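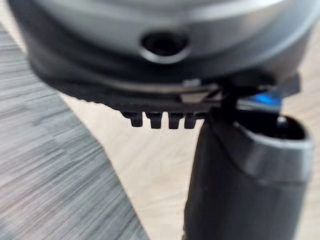

**Figure 4.** Floor surface, Gresotlow flat, August. Pale background behind the dark parts in view.

### 3.2 Surfaces and clearing order

Surface colour was not controlled in the first round. Should have been. Of the 114 clearing tasks logged across the two flats (Gresotlow and Petov), 25 had to be recoded once we agreed on what counted as "clear" – a surface with nothing on it that the household would normally put away. Crumbs and marks left out of the coding altogether.

Pale surfaces came up again and again in the household notes. People said dark items were easier to spot on them and got picked up first; small light things, receipts, bottle tops, stayed till the end or were missed completley. Figure 4 has the dark-on-pale contrast we mean. Petov had darker worktops and the order was more mixed there, though the evening tasks were also shorter, so we would not lean on it.

Coding by Tirta Lumenta, second pass by the same coder after a gap. Disagreements between passes mostly about piles: is a stack of post one item or several? We went with one. The Carnegie sheet treats each peice separately, so the totals in the two schemes can't be compared directly – see the notes on the Plandetti scale in the next section.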